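Workplace Safety › Checklists
2 min read

Storage room check, Ruddock building, August
Checked by Bogdan Matei

Exit door – opens fully. OK.
Extinguisher – pin is in place, but tag is hard to read. Please replace the tag.
Ladder, 17 steps – one rubber foot is worn. Do not use until Nelu Dobre changes it.
Shelf bolts – 2 were loose, I tightened them.

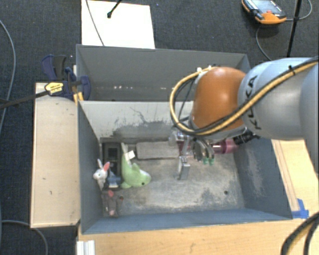

Ceiling lights – one is blinking near the window. I reported it Wednesday.
First aid box – bandages missing, Salma Bennani will order.

Related
Ladder check, short form
How to read an extinguisher tag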